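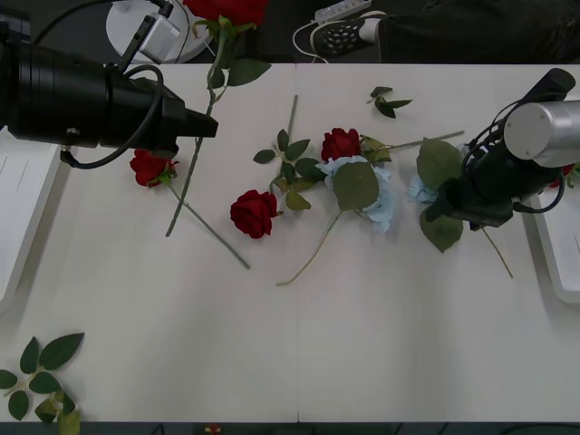
Who signs for a stem the arms drop?

The bench operator signs, on the same line of the sheet that used to carry the packer's initials.

Sibel Başaran wrote that answer herself, in February, when the procedure was revised. It was the only line of the old procedure she kept. Before that the sheet had a column for each packer, and the packers at Olgate had all used pencil.

The new sheet had one column. It asked for stem type, fault code and time. Code 4 was a bruised petal. Code 7 was a stem presented head down. Code 15 was other.

Wen-hsiung Tai used code 15 more than the rest of the shift together. He had packed by hand for 29 years, first at Trendholm and then at Olgate, and he did not think a rose had seven things wrong with it or one. He wrote in the margin. The margin was not read by the software, so Sibel read it.

"Gripped too low," he wrote. "Head will swing."

"Gripped too low. Same."

"Leaf caught under finger. Would have felt this."

She took the sheets to the maintenance office and asked for the grip height to be raised 16 millimeters on the left side. The technician from Lazaridis asked which fault code the request came under. She said 15. He said 15 did not open a ticket.

"What does?"

"Four. Seven. Anything with a number that means something."

She went back to the bench. Wen-hsiung was laying out a mixed lot, roses and blues, with the heads in no particular order, as the test plan required. He disliked the test plan. For most of his working life he had laid flowers with the heads together and the cut ends even, and now he was paid to lay them badly so that the arms could learn to cope.

"I need you to call it a seven," she said.

"It isn't a seven. Seven is head down."

"If the head swings, where does it end up?"

He considered this. He put down the stem he was holding.

"Down," he said.

"Then it's a seven."

He filled in the sheet in pen. By the end of the shift there were 162 entries under code 7, and the ticket opened by itself at ten past four. The technician came out with a laptop and raised the grip height. He did not look at the margin, where there was nothing written.

The arms ran better after that. The operator's allowance was cut from two people to one, on the grounds that faults had fallen, and Sibel was told to choose. She put the form in her drawer under the spare gloves.

The form was still there on 25 October 2019, when the Jullireck auditor asked to see the fault history and wanted to know what had happened to code 15.

"We stopped having others," Sibel said.

The auditor typed it in. Behind him Wen-hsiung had picked up a rose by the upper third of the stem - the old way, two fingers and the thumb - and was turning it to look at the back of the head. He set it down at an angle and reached for the next one.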